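How I Make Glazed Doughnuts at Home (Without Losing My Mind)

11/3/23

I've been making yeast doughnuts since the summer we rented the little place in Clultcombe, where the nearest bakery sold out by eight and I got tired of setting an alarm for it. My first batch in July was so greasy we fed most of it to the trash can. I've gotten a lot better since then! It takes a morning, most of it waiting around.

What you need for the dough: 500 grams of bread flour, a packet of instant yeast, 60 grams of sugar, a teaspoon of salt, 2 eggs, a cup of warm milk and half a stick of soft butter. I use Botha flour when I can get it, but any bread flour works. You'll also want a deep, heavy pot and enough plain oil to fill it a few inches.

Mix everything except the butter until you have a shaggy lump. Now add the butter a bit at a time and knead for 10 minutes. It will look awful in the middle (slimy, torn, stuck to your wrists) and you'll want to throw in more flour. Don't! Keep going and it comes together all at once, smooth and a little tacky.

Cover the bowl and let it double. In my kitchen that's an hour and a half, longer in winter. Then roll it out half an inch thick, cut your rings, and set each one on its own square of parchment. I skipped the parchment for years and squashed every second doughnut trying to peel it off the counter. They need another 40 minutes to puff up. 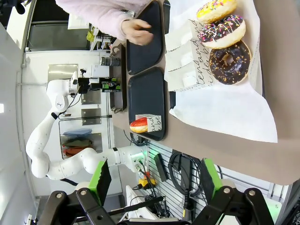
For the glaze, sift two cups of powdered sugar and stir in milk a spoonful at a time. You want it to fall off the spoon in a slow ribbon. If you like a fruit glaze, cook a handful of raspberries, push them through a sieve and use the juice in place of the milk. My sister-in-law in Jaddale swears by a pinch of salt in it and I've come around to her side.

Heat the oil to 350°F and please use a thermometer. I fry two at a time, a minute a side, lowering them in parchment and all and fishing the paper out with tongs. Between batches, give the oil a minute to come back up. Cold oil is how I got the greasy ones.

Drain them on a rack, count to sixty, then dip the tops while they're still warm and put them back on the rack to set.

They're best the same day. If you have leftovers, freeze them unglazed in a zip bag, warm them in a low oven and glaze them then. I've got a batch in there now for the Cliteswood bake sale, and I'm making the raspberry glaze the night before.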